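校园言论与集会规则修订进入第二轮意见征集

安多勒姆大学（Andorham）校务办公室通讯

校务委员会已于上次例会后公布《校园言论、集会与抗议活动管理规则》修订草案的第二稿，并决定将意见征集期延长至十二月。全体学生、教职员工及校友均可就草案内容提交书面意见。

现行规则制定多年，其间校内集会的形式和规模都发生了明显变化。今年春季，中央草坪连续数日出现由不同学生团体发起的集会，诉求涉及招生政策、族裔平等以及受邀演讲者的资格。其中一场集会的参加人数超过4,000人，校方与组织者在场地使用、扩音设备和媒体采访等问题上多次产生分歧。事后，学生会与教师代表会分别致函校务委员会，要求对规则中含义不清的条款作出修改。

第一轮意见征集共收到书面意见1,945份。争议最为集中的是草案第一稿中的预先申报条款。该条款规定，凡在校园公共区域举行的集会，无论人数多少，均须事先向校方申报。多数来信认为此项要求过于宽泛，可能使临时性的和平表达受到处分。第二稿已将申报义务限于预计人数达到500人的集会，并删除了"可能引起不安的言论"这一表述。对于正在进行的授课、考试和学术会议，草案仍保留不得以喧哗或占据场地的方式予以中断的规定。

起草小组召集人、法学院教授格里特·巴克（Griet Bakker）在说明会上指出，修订的出发点是把行为与观点分开处理。她表示，校方有权管理活动的时间、地点和方式，但不应对发言者的立场作出评判，也不应因听众可能反应激烈而取消一场已获批准的演讲。

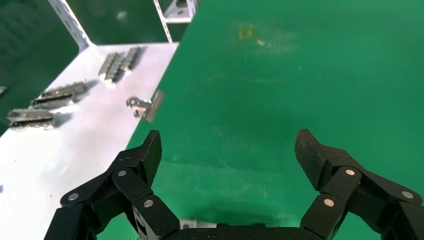
夹爪与绿色工作台面，左侧为放有小型金属零件的白色面板。

学生会代表贝尔凯·比尔金（Berkay Bilgin）对第二稿的调整表示欢迎，同时对纪律处分程序提出保留意见。他认为，草案赋予学生事务处暂停学生参加校内活动的权力，却未规定当事人在何种期限内可以获得听证，这一空白应当在定稿之前补足。学生会拟就此提交一份替代文本，建议由学生、教师和校外人士共同组成听证小组，并公布不含个人信息的裁决摘要。

校友联谊会理事埃尔图鲁尔·科赞（Ertuğrul Kozan）则在书面意见中主张采取更为严格的标准。他写道，近年来部分活动已超出表达意见的范围，演讲者被迫离场，持不同看法的学生不敢在课堂上发言，校方若继续退让，最终受损的是学校作为公开辩论场所的信誉。该意见获得部分校友联署，已全文收入第一轮意见汇编。

媒体采访也是本轮修订的内容之一。草案确认，校园公共区域内的集会允许记者和学生媒体在场拍摄，组织者不得以划定"专属空间"为由要求其离开；室内活动的采访安排仍由主办单位决定。校报编辑部希望进一步明确学生记者的身份认定方式，起草小组将在下次会议上予以讨论。

校务办公室提醒各位注意以下事项：

书面意见请送交校务办公室，或通过校内意见系统提交，并注明所涉条款编号。匿名意见可以提交，但不列入公开汇编。

公开听证会将在切廷卡亚厅（Çetinkaya）举行，下午四时开始，总时长90分钟，由校务秘书申居尔·托克格兹（Şengül Tokgöz）主持。有意发言者须提前登记，每人发言时间不超过三分钟。需要手语翻译或其他协助者，请在登记时一并说明。

草案第二稿全文、与现行规则的对照表以及第一轮意见汇编，均可在校务办公室查阅。听证会记录将在整理后附于最终稿，一并提交校务委员会表决。在新规则通过之前，现行规则继续有效，各学生团体申请使用中央草坪及室内场地的手续不变。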